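Home Products Grippers Spares Service Notices Contact

Category: Grippers & End Tooling / Replacement Parts / Cable Guides

Drendell Wrist Cable Guide, Revision B
Replacement part for two-arm tabletop cells

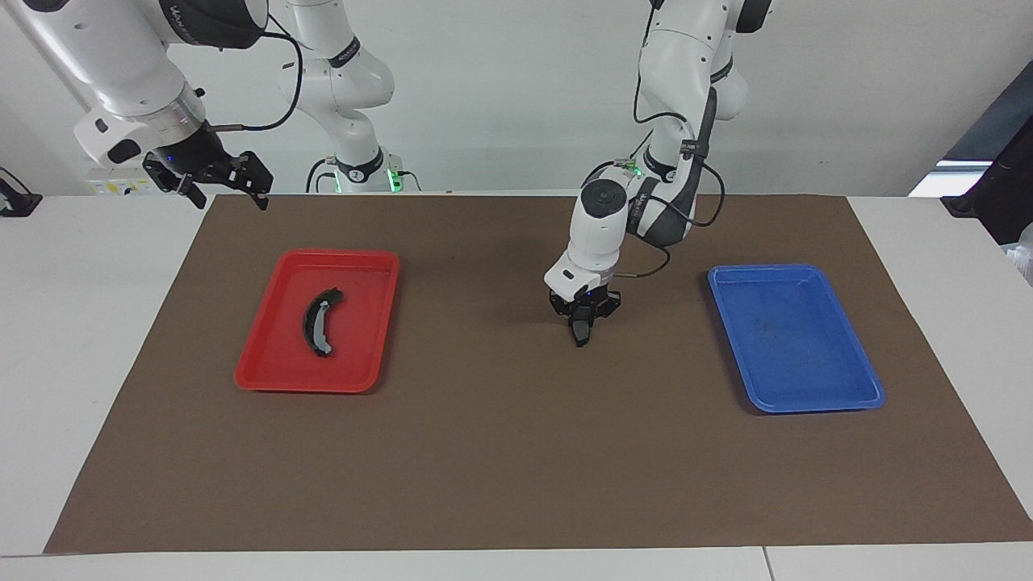 Two-arm cell with red and blue trays on a brown mat.

The Revision B guide replaces the original Drendell wrist guide, which we stopped selling in September. If you have the original fitted, read the fault section below before you run the cell again. Revision B uses the same two mounting screws and the same clamp, so no drilling is needed.

What went wrong with the original

The first guide held the gripper cable with a single clip on the outside of the wrist. On short moves it worked as intended. On long tray-to-tray moves with a full wrist turn, the clip could creep toward the gripper and pull the spare cable out of the loop. Once the loop was gone, the next turn loaded the connector directly.

Hinds reported the first failure. Their cell had completed 2,862 transfers when the gripper lost power partway through a move and let go of the part. The arm finished its path with nothing in the gripper, because the program checked grip only at pickup. The part landed on the mat and there were no injuries. Tipene Whitcombe inspected the returned guide and found the clip 13 mm from its marked position, with two broken conductors at the connector.

We then tested the original guide on our own bench, using the same path. The clip began to move at 136 cycles with a new cable and a properly tightened clamp. Installation error was ruled out.

What changed in Revision B

The single clip is now a two-point saddle. The rear point fixes the cable and the front point lets it slide, so a wrist turn is taken up by the loop. A molded stop keeps the saddle from moving toward the gripper. The connector cover is longer and has its own strap.

The guide does not make up for missing checks in the program. A gripper that loses power can drop its part with any guide fitted. We recommend a grip check during the move as well as at pickup, and a stop on loss of gripper signal.

Fitting

Stop the cell, lock out power and support the arm before touching the wrist. Remove any part from the gripper first. Take off the old guide and look at the cable for flat spots, cuts or shiny patches — replace it if you find any. Fit the saddle with the stop facing the gripper, leave the loop free, and tighten the clamp until the saddle will not turn by hand. Move the wrist through its full range at the slowest speed and watch the cable. It should not go tight at either end.

Check the saddle again after the first shift, then monthly.

Ordering

Part number: DWG-273-B
Supplied with: saddle, clamp, connector cover, strap, two screws
Not supplied: gripper cable
Sold singly. Cells with two arms need two guides.

Original guides are exchanged free of charge. Send the old guide back with the clamp still attached, and mark the package for Bronwyn Ruawai, Service. If the gripper has already lost power during a move, leave the cell off and contact us before taking anything apart.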